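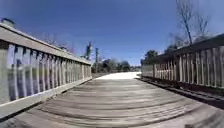

I run a small server at home for our walking club – an older two-socket board with 258 GB of files, mostly trail maps and pictures – and I want to replace it before September. The new machine would be a single-socket one from Skirnitz, and the seller, Ondasell, offers it with either four or eight memory modules for the same total capacity. Most of the work is making small copies of photos, and this job keeps every core busy for a long time. My question is simple: do I lose much speed if I fill only half of the memory channels? The version with four modules is cheaper by 100 dollars, and it leaves free slots for later.

I should say also that the network is only gigabit and there are 11 accounts, but usually one or two people are connected at the same time. I read the manual of the board two times and it says only "populate evenly", which I do not fully understand.

Reading time: 2 min

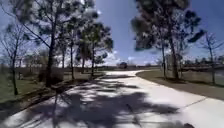 Gifty Boateng answered: For resizing photos you will probably not notice it. Each core works on a small piece of data, and much of that stays in the cache. Half of the channels means half of the peak memory bandwidth, yes, but your program must first be able to ask for so much. Before you buy, run the job on the old server with one half of the cores, then with all of them. If the time goes down almost by half, memory is not holding you back at present. "Populate evenly" means that you use the slots in the order printed on the board, with the same kind of module in each. Please do not mix sizes.

Jean Mowat answered: I would take eight. My Sheehan box had four and I was sorry every day, it was slow at everything. More channels is always faster.

Gifty Boateng replied: It depends what it was doing, Jean. A database in memory will suffer, a photo folder much less. But there is one good point for eight modules: if you add four more next year, you may not find the same type, and then all of them can run at the lower speed. If you know already that you will not need more capacity, pay the 100 dollars and forget about it. If you are not sure, take four of the larger modules and ask Ondasell for the exact part number.

Third answer, from a guest: does Zurkuvlow still make boards? I had one and it was fine.

Home Questions Hardware Storage Networks Log in

Contact | Copyright | Back to top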